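How to fold a fitted sheet (and keep the cupboard door shut)

Posted 6th March in Around the House

I love a fitted sheet on a bed and for years I hated one anywhere else. Mine used to go into the airing cupboard as a sort of ball, and every time I wanted a pillowcase the whole lot came down on my head. Then in December my neighbour Lise Hawthorne stood in my hallway and folded one in front of me while we were talking about something else entirely. I made her do it 6 more times. I've been doing it her way ever since and I'm so pleased with it that I'm writing it down!

What you need

One fitted sheet, properly dry. A bed or a big table. Good light helps, as you'll be looking for seams.

I learned on a single, and I'd say start there if you have one. A king size works exactly the same way but there's a lot more of it to lose hold of.

Finding the corners

Lay the sheet on the bed with the elastic side facing up. Each corner has a short seam running down it, and those seams are what you steer by. Give each one a tug so the corner pops out into a point.

Stand at one of the short ends. Put a hand inside each of the two nearest corners, right up to the tip, as though you were wearing them like mittens. The right side of the fabric should be against your fingers.

Tucking one into the other

Bring your hands together and flip the right-hand corner over the left, so that one sits inside the other like a hat on a hat. Run your finger down the seams and line them up. Then slide your right hand down the hanging edge until you come to the next corner, and tuck that over the same pile. The last one goes on top.

You'll now have all four corners on one hand and a rather baggy sheet hanging off it. It looks like a mess at this stage. Carry on!

Laying it flat

Put the sheet down on the bed with the elastic edge facing you. The two edges with elastic should make an L shape. Fold those edges in towards the middle so the gathers are tucked out of sight, and you've got something very close to a rectangle. Smooth it from the centre outwards with the flat of your hand.

Soft cotton that's been washed a hundred times is the trickiest here, as it slumps and bunches up the moment you pick at it. Take hold of a fold with your whole hand – pinching at it with your fingertips just pulls up a ruffle.

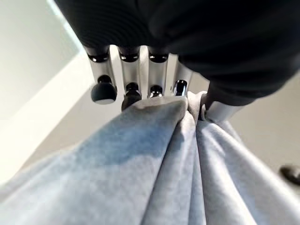

If you do get a bunch, open out that last fold, give the edge a little shake and lay it down again. There's no need to go back to the beginning.

Now fold the rectangle in thirds lengthways, smoothing as you go, and then in thirds again from the short end. A double comes out small enough to stand on its edge, and you can line sheets up on the shelf like books. I can't tell you how happy this makes me.

A few odds and ends

Deep mattress sheets have more fabric in the corners, so the rectangle will be a bit fat along one side. Put the fat side at the back of the shelf.

Jersey sheets stretch. Don't pull them tight, just let them lie.

I keep each set inside one of its own pillowcases, which was Uchenna Wike's suggestion when I was going on about all this at her house. Put the folded sheet in, then the duvet cover, then the other pillowcase, and turn the open end under.

My first try took ages and I had to sit down in the middle of it. By the end of the week I could do one while the kettle boiled. Next I want to have a go at the duvet covers, the ones with the poppers that always come undone in the wash.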